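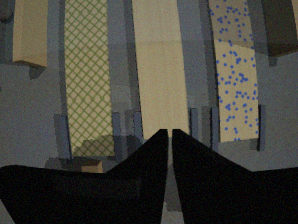 Simulation licence before the arm, or arm before the licence?

isayce
Posted 16/09/2025
We're a small joinery and panel shop and the boss wants a robot arm picking upright boards by the end of October. The reseller (Flondard) has quoted for the arm, a two-finger gripper and a year of the Vornska simulation package on top. The render is from their trial, gripper's-eye view, with a plain board in the middle and patterned ones either side. My question is whether the sim is worth 2,000 before we own a single bit of hardware. I'm leaning no. It looks like a sales tool to me.

a_varghese
What does the 2,000 get you? If it's one seat and no support I'd walk away. If someone sits down with you and models your own racks, different matter.

isayce
One seat, two days' training. Racks are "available as a paid extra". Of course they are.

Marchetti_A
I'll disagree with the mood here. We bought the arm first and spent seven weeks finding out the fingers were too fat to get between our boards. A sim would have shown that in an afternoon. Look at yours – those fingers fill the bottom half of the view and the gaps between the boards are narrow. I'd want that sorted before I signed for a gripper.

isayce
Fair, but I can sort that with a tape measure and the gripper drawing. Cardboard cut-out if I'm feeling fancy.

Marchetti_A
Cardboard won't tell you what the wrist is doing when the fingers get there.

forough_k
The thing I'd ask about is the surfaces. One board has a green lattice on it, another has blue dots, and it's all evenly lit against grey. Is your shop evenly lit? Ours has a roller door that's open half the day. We had a vision system that was perfect in the demo and useless after lunch. Get them to quote for a trial on your own stock, in your building, and put pass/fail numbers in the order.

Eugeniusz S
Agree with Forough. Also nobody has mentioned dust. I have never seen dust in one of these renders.

a_varghese
Budget tip whichever way you go: keep 500 back for spare finger pads and brackets. Ours came out of the maintenance pot and there was a row.

isayce
Spares aren't on the quote at all. Adding that.

Marchetti_A
Did you get a second price? Domínguez did ours and let us have the software monthly. Not cheap, but we dropped it once the cell was running.

isayce
Monthly would change my mind a bit. Flondard say annual only. I've asked them to split the quote into arm, gripper and software so I can see what's padding.

Eugeniusz S
They will say the discount only applies to the bundle.

isayce
They have just said exactly that.

forough_k
Then ask for the price without the discount and do the sums yourself. And don't let October drive it. Whose deadline is it anyway?

isayce
The boss's. He went to an open day in Drindport and came back with a brochure.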